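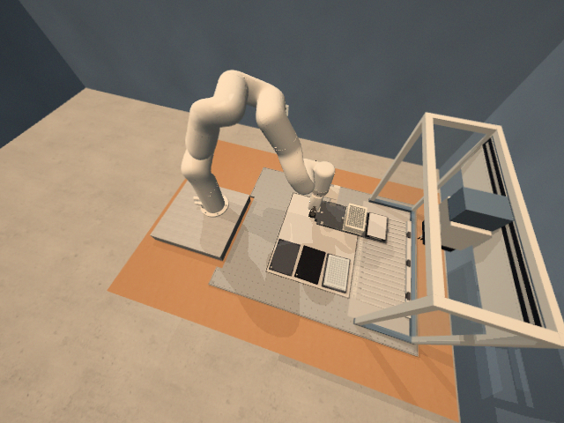 How Do You Teach a Robot Arm to Do Its Chores?

Suppose you had to teach somebody to tie a shoe. Easy enough. Now suppose that somebody has one arm, no eyes worth mentioning, and has never heard of shoes. Welcome to robot school.

A robot arm arrives knowing how to bend. It does not know why it should. If you want it to pick up a plate in a science lab and set it down somewhere else, a person has to show it. There are 2 main ways to do that, and both take more patience than you'd think.

Way one: hold its hand

The first way is to grab the arm and move it yourself. Grown-ups call this "kinesthetic teaching," which sounds better on a report than "shoving the robot." The motors relax so the arm can be pushed, and the computer writes down how far every joint bends along the way. Then it plays the whole thing back.

You have done this yourself if a grown-up ever wrapped a hand around yours and helped you swing a bat. The trouble is that the robot remembers everything. If you sneezed halfway through, there may now be a sneeze in the dance.

Way two: drive it from a chair

The second way is remote control, or "teleoperation." You hold a controller, the arm copies you, and the computer saves what you both did. It's a lot like a video game, except that the game is called Put the Plate Down and there are no dragons.

You can also drive an arm that lives inside a computer. This is called a simulation. A whole lab cell gets drawn in 3D: arm, table, trays, even the shadows. When a learner at the Larine workshop knocks a pretend plate onto a pretend floor, the cleanup takes one click. Beginners are very fond of the click.

What's on the table?

Labs use plates with lots of tiny cups in them, called wells. Each well can hold a little drop of something. A scientist might need to move plates like these from place to place all day long, and scientists get bored just like everybody else. Robots don't, or at least they haven't complained.

The little hand at the end of the arm is called a gripper. Before it can grab anything, it has to be above the right spot and pointing the right way. Hovering is a bigger part of the job than the movies let on.

Why so many tries?

Show a robot a task once and it may only know how to do it that once. Slide the plate over by the width of your thumb and the robot will very confidently pick up some air.

So the teacher does it again, with the plate a little to the left, then a little crooked. One lesson at Larine ran to over 249 tries. A good learning program looks through all of them and works out what stays the same.

Try it at home

Blindfold a friend (ask first) and put a cup on the table. Steer your friend's hand to the cup using only the words left, right, forward, back, up, down, open and close. Then move the cup and start again.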